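三月整理记录：Osik 二楼共用工作间

首页 / 图集 / 室内与陈设

文字整理：Isamu Kamata

二楼的共用工作间三月里做了一次整理，前后用了两个下午。房间不大，朝北，进门左手是一排储物架，右手是窗，中间留给桌子。原先这里堆过样品箱，后来改成大家轮流使用的地方，东西越放越多，桌面常常只剩一个角能写字。整理之前先定了几条简单的办法：桌上只留当天要用的，纸箱拆平以后再扔，线收到桌子后侧，垃圾桶不放在走道上。

这一页按房间的顺序写，从门口开始，到中间的桌子，再到储物架和窗台。各处写一两句，尺寸和用量记在后面，方便以后补买。

门口

鞋垫换成了深灰色的短绒垫，原来那块边角卷起，门开到一半会卡住。伞架移到门外走廊，室内不再放伞。

墙上的挂钩留下六个，其余拆掉，孔用腻子补过。挂钩只挂外套和布袋，钥匙统一放进门边的小铁盒。

门后原来贴着旧的值日表，已经撕下，新的表贴在储物架來面，字号放大了一些。

桌子

桌子选的是白色大理石纹的桌面，配黑色细腿。挑桌子的时候看过 Dostex 的两款，一款带抽屉，一款不带，最后选了不带抽屉的。抽屉里容易积东西，上一张桌子清出来的旧电池和断芯笔就装了一整袋。

桌子后半边放电脑和鼠标这类东西，前半边空出来做事。鼠标垫用圆的，占地方小，转角也不会翘。笔和小工具用完横放在电脑旁边，下班前归回笔筒。

垃圾桶有两个，都在桌子这一带。套蓝色袋子的那个装纸杯、废纸和碎纸板，深色圆桶套白色袋子，放在桌子底下，坐着的时候脚碰不到。
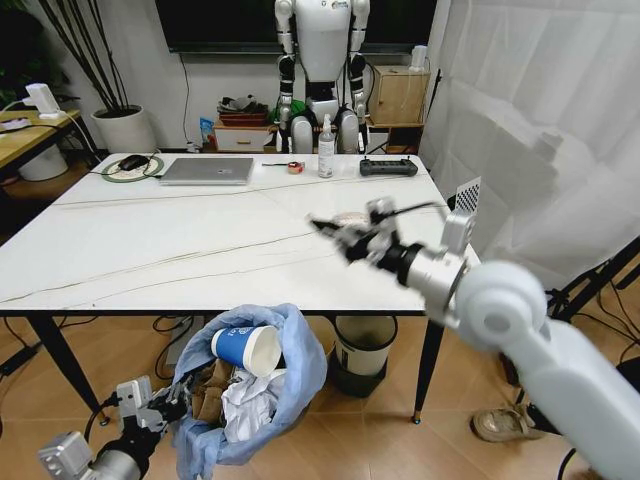 桌子与两个垃圾桶。合上的银色笔记本电脑放在桌子后侧，蓝色袋子里有纸杯、揉皱的白纸和棕色纸板。

纸杯是这个房间里扔得最多的东西。茶水间在同一层，大家习惯端着杯子过来，喝完顺手放在桌上，到傍晚能排成一列。现在请各位喝完直接扔，杯里有剩水的先到茶水间倒掉。自带杯子的放在窗台左侧的托盘里。

纸板另有一条：大块的不要往桶里塞，折平以后立在储物架和墙之间的空隙里，攒够一捆再拿下楼。小片的可以进蓝袋子。

储物架

架子共五层，是原来就有的，没有换。最上面一层放不常用的文件盒，盒脊朝外，标签贴在右下角。以前标签有横有竖，找东西要歪着头看，这次全部重贴。

第二层放纸张和信封。复印纸每包 500 张，架上最多放四包，多的留在一楼库房。信封按大小分成三摞，中间用硬纸隔开。

第三层与视线平齐，放每天都要拿的东西：胶带、剪刀、订书机、尺子。用的是 Smadi 的浅口收纳盒，没有盖，伸手就能取。盒子内侧垫了一层毛毡，剪刀放进去不响。

第四层是线材。每根线绕好以后用布扎带固定，扎带上写用途。认不出用途的线先放进一个纸袋，到月底还没有人来领就处理掉。这次清理时纸袋已经装满一次。

最底层留给重物，放打孔机、备用插座和工具箱。工具箱以前在最上面，取的时候要踩凳子，不安全，也费力。

窗台

窗台宽 20 厘米，放不了多少东西，只留一个托盘、一盆绿萝和一块抹布。绿萝是从楼下前台分来的枝条，先泡水，长根以后移进土里。浇水由当天最后离开的人负责，土面干了再浇。

窗帘拆下来洗过，颜色比印象中浅。挂回去的时候发现少了两个挂环，用旧的补上，颜色略有出入，拉开以后看不出来。

窗框下沿的灰用旧牙刷刷了一遍，再用湿布擦。这一步花的时间比擦玻璃还长。

照明

顶灯没有动，桌子上方的灯管换了一根新的。原来的灯管开灯时会闪几下，早上第一个来的人大多知道，要等一会儿才能看清桌面。台灯是 Voston 的夹式灯，平时收在架子第三层，傍晚需要的时候再夹到桌边。灯头有些热，请不要挨着纸放。

地面

地面先扫后拖，桌子和架子都挪开过。架子底下找到几支笔、一个杯盖和一张旧的停车票。木地板有一块边角缺损，已经报修，暂时用一小块地垫盖住，走过时留意脚下。

桌脚下贴了毡垫，拖动时声音小，也不会刮地板。毡垫用久了会移位，每次拖地时顺便看一眼，偏了就撕下来重贴。

尺寸与用量

储物架高 224 厘米，顶层离天花板还有一段距离，不建议再往上叠放。

标签纸重贴时用掉 123 张，剩下的和记号笔放在一起，在第三层最左边的盒子里。

垃圾袋蓝色和白色各备一卷，放在底层工具箱旁边。换袋时袋口往外翻一圈，压在桶沿上，翻得太少会滑进桶里。

日常维护

每天下班前，最后离开的人把桌面擦一遍，用微湿的布即可。大理石纹的桌面沾了茶渍要尽早擦，放到第二天就要多擦几次。清洁剂用中性的，不要用钢丝球。

垃圾傍晚五点半以后倒，蓝袋子满了七八成就可以换，不必等到溢出来。倒完把桶放回原处，白袋子的桶推回桌下。

借走第三层的剪刀和胶带，请当天还。需要带出房间过夜的，在架子侧面的表上写个名字。

有东西坏了或者用完了，也写在同一张表上，Kamata 每周看一次，统一去买。目前表上已经写了两项：透明胶带，以及窗帘挂环两个。

上一组：一楼库房
下一组：二楼茶水间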